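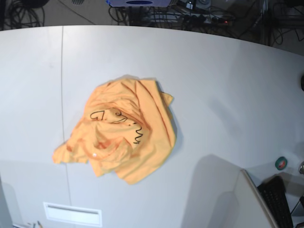
A T-shirt on the work table, ready for folding practice.

2023-09-19
By Ingeborg Teuber

Folding a T-shirt takes a person a few seconds. For a robot it is one of the harder jobs in the house. Visitors to the open day at the Perdale workshop could watch a robot named Stimine try it.

Stimine has two arms. Each arm ends in a gripper, a kind of hand with two fingers that open and close. A camera looks down at the table and sends pictures to a computer. The computer uses the pictures to decide where the grippers should go.

Why start with a crumpled shirt?

Clean clothes do not come out of a basket flat, so the practice does not start with flat clothes either. Before each try, a person bunches up the shirt and drops it on the table. The shirt never lands the same way twice.

Look at the orange one. Some of it sticks out to the left, and a corner sticks out at the upper right. Is that corner part of a sleeve or part of the bottom? It is hard to tell. The black lines printed on the cloth are a clue, but much of the drawing is hidden in the folds. You would probably pick the shirt up and shake it. The robot has to learn to do something like that too.

Hard things and soft things

A wooden block keeps its shape. If a robot knows where one corner of a block is, it can work out where the other corners are. Cloth is different. Pull one corner of a shirt and the rest slides, bends or folds under. Engineers call a block a rigid object and a shirt a deformable object. "Deformable" means that its shape can change.

How the robot learns

Stimine learns from examples. A person moves the robot's arms through the whole job while the computer records every movement. One recording is called a demonstration. The computer then looks for patterns in all the demonstrations together.

The team had 178 demonstrations in May. They now have 209. Oluwatosin Wike, who recorded many of them, told visitors that the messy ones are useful. "If I drop a sleeve and pick it up again, I keep the recording," she said. "The robot will drop sleeves too."

What happened at the open day

Stimine made 20 tries in the morning. In 9 of them it finished a neat fold. In most of the others it spread the shirt out but lost hold of an edge. Twice it folded the shirt with one sleeve still tucked inside. The engineers wrote down the result of each try.

Try it yourself

Crumple a T-shirt and drop it on a table. Use only your thumb and one finger on each hand. Now fold it. Have a friend write down each time you let go and grab a new place. Then drop the shirt again and compare the second list with the first.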